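Stetcombe Household list
Subject: Re: [Stetcombe] Where does everybody keep the chopsticks?
Part of the thread: small kitchens

Hello all,

I have been waiting for somebody to bring up utensil caddies, so thank you to whoever started this. I'm quoting the part I'm replying to and trimming the rest:

> We moved into a smaller apartment in May and there is exactly one
> drawer in the kitchen, and it sticks. Right now the spoons are in a
> mug, the chopsticks are in a jar, and the skewers are still in the
> bag they came in, which has a hole in it. I would like to get
> everything into one of those upright holders with the slots, but the
> last one I had got slimy at the bottom and smelled like a pond. Are
> they all like that? And does anybody store the long things in with
> the short things or is that asking for trouble?
>
> Also open to hearing that I should just fix the drawer.

Don't fix the drawer! Or do, but put the dish towels in it. I gave up on a cutlery drawer two apartments ago and I have never missed it. Having everything standing up on the table where people can grab it is one of the small pleasures of my day. You set out bowls, you put the caddy down in the middle, and the table is set. When my relatives come over we are 11 at a table meant for 6, and I would much rather pass one caddy along than deal out spoons like cards.

About the slime. Yes, they can all do that, and it comes from putting things away wet and never emptying the thing out. Mine is a Suvasby, the basic two-compartment one, and it did the same to me the first winter. The water runs down the handles, sits in the base, and if the base has no way to drain it just stays there with whatever crumbs went down with it. So now I do the following, and I haven't had a smell in ages:

Everything comes out once a week. All of it, onto the table, no fishing around in there with a sponge.

The base comes off the caddy and both parts get hot soapy water and an old toothbrush. The toothbrush is for the slots. You would not believe what gets into the slots.

Both parts go upside down on a towel until they are really dry. I usually leave them overnight and we eat breakfast with whatever is lying there.

Metal can go back in right away if you've wiped it. Wood waits. Chopsticks feel dry on the outside long before they are, and I've had a couple go gray and fuzzy at the tips from being packed in too soon. I spread them out on the tablecloth with some space between them and let them have the whole evening.

While it is all spread out is also the moment to be a little ruthless. Chopsticks come into a house in pairs and then something happens to them. I had 13 the last time I laid them out, and you will notice that is not an even number. Anything split, anything with a rough end, anything that smells like last summer's grilling goes out. The odd ones I keep for the garden, they are great for poking seed holes and holding up a floppy pepper plant.

On long things with short things: I do store them together, with one rule, which is that skewers go in the back compartment with the points DOWN. I know people worry about the points getting dull. I worry more about my palm. The long thin bamboo ones do make the caddy a bit tippy if they all lean the same way, so put your heaviest spoons in the front to balance it out. If you have a lot of skewers, say a whole barbecue pack, keep a few in the caddy and the others flat on a shelf. Nobody needs forty skewers within reach on a weeknight.

Somebody further up the thread asked about tablecloths, if you're going to be drying things directly on one. I like a wipeable cloth under all this - water beads up, you run a rag over it, done. The fabric ones hold the damp right against the wood and you are back where you started. A cheerful pattern helps too. I swear it makes the sorting feel less like a chore when there's something nice underneath.

And for buying one: Bennani on the Surton road had a stack of them by the register when I was last there, in white and in a sandy color. I paid 1440 for two with the loyalty card, so one for the table and one for the sink. What I would look for is holes or slots low down, a base you can remove, and at least two compartments. Three is nicer if you have a mix like ours. Skip the ones with a solid bottom no matter how pretty they are. The ceramic ones are lovely and heavy and they will grow a pond, I promise you.

One last thing, spoons. If you have a dark set and a silver set, as we ended up with, don't bother separating them. I tried it for a month, dark on the left and silver on the right, and it lasted until the first person who wasn't me emptied the rack. Mixed is fine! Mixed looks friendly.

Caddy, spoons and sticks over the star tablecloth:
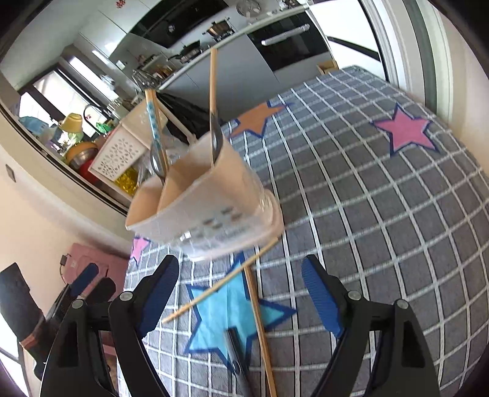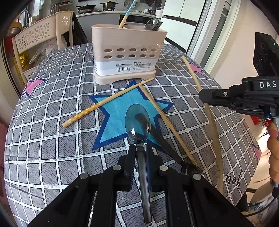 One reader wrote back off-list to say that the toothbrush is fine but a pipe cleaner gets into the narrow slots better, and that a splash of vinegar in the rinse water takes care of whatever the soap leaves behind. The same reader has stopped keeping skewers in a caddy altogether and stands them in a tall spaghetti jar with the lid on, points down there too, and says the front compartment is now free for the good scissors. I'm passing it along because I went and looked at my spaghetti jar right after reading it, and I think it would fit on the windowsill.

Has anybody tried the jar with wood that gets washed a lot? I'd want to know if the lid should stay off for the first day.

Happy sorting,
from the third floor, Stetcombe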